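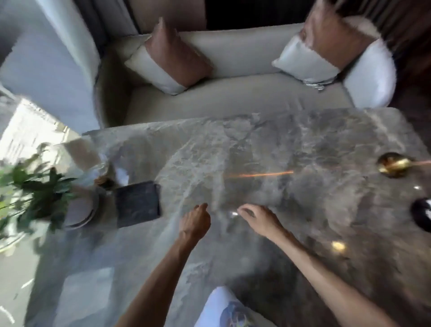
If you're going to share a home with a tidying robot, the best thing you can do for it is write down some house rules! I mean on paper, in a drawer, where the rest of the family can find them. I've been living with helper machines of one kind or another for two years now, and the homes where they get along best are the ones where somebody sat down one evening and decided what goes where, who moves first, and what the machine never touches. My favorite place to start is the living room table, and a polished marble one is a great teacher. Clear glass all but melts into the veining, and a shiny gold dish with a spoon in it throws little glows and streaks across the stone that a camera can easily take for objects. Get the rules right on a surface like that and the rest of the house feels easy.

These are the ones we use, with plenty of help from readers (keep them coming, I love this stuff).

Hands first, machine second

When a person is reaching over a table, the arm waits. Always. Ours is set to hold still until the space over the table has been clear of hands for 2 seconds, and I wouldn't go shorter. Kojo Ansah wrote in to say he teaches his kids to say "your turn" out loud before they step back. The machine doesn't understand a word of it, but the kids do, and they've stopped darting back in for a forgotten toy.

Find the stop button with your eyes shut

Try it! Everyone in the house should be able to do it, grandparents and babysitters too. If the button is on the far side of the base, turn the base around. And test it on the first of the month. I do mine while the coffee brews.

Clear glass gets a dark home

A drinking glass on pale stone is hard enough for me to spot before breakfast. Put a dark, matte coaster down and make it the one place glassware is allowed to sit while the robot is working. Slate is lovely for this, cork is fine, and felt works if you don't mind washing it. Skip anything mirrored or clear.

Watch the shine

Brass, chrome and gloss black are the usual troublemakers. You don't have to give them up (I certainly haven't). Just give them a fixed spot and teach the machine to leave that spot alone. Then do a trial run at the brightest time of day and another with the lamps on. My room is a completely different place at 4 p.m. in November from what it is in June, and a setup that was perfect in summer needed doing over.

If there's a big window by the table, a sheer curtain helps more than any setting I've found.

Set a weight limit and stick to it

Ours is 500 grams for anything lifted over the marble. That covers remote controls, napkins, a small empty bowl. Heavier things get carried by people. Look up what your own machine is rated for and choose a number well under it, then weigh a few everyday things on the kitchen scale. You'll be surprised which ones are over! My sugar bowl, empty, is 239 grams. Full, it's on the people list.

Nothing hot, nothing sharp, nothing alive

Tea, candles, scissors, the cat. Potted plants go on this list too. Leaves move in a draft and hang out past the pot, and a gripper that closes on a leaf will happily pull the whole stem. Ama Dankwa keeps her plants in one corner and marks that corner off-limits, which is much simpler than marking each pot.

Keep the edges bare

Leave a strip along the edge of the table with nothing on it. We use the width of a hand. Spoon handles should point inward, along with anything else long and thin that could be caught by a passing sleeve or a passing arm.

Wipe the grippers too

Everybody wipes the table. Fingertip pads pick up crumbs and grit, and grit scratches polished stone. A damp cloth with a drop of plain dish soap, then a dry one. No vinegar or lemon anywhere near marble, please, on the pads or on the table.

Write down the near misses

Qianru Tan has a notebook hanging by her charging dock with 46 entries in it, most of them one line long. "Went for the reflection again." "Spoon nearly off." She reads back through it before she changes any settings, and I've copied the idea shamelessly. Put down the time of day and whether the curtains were open.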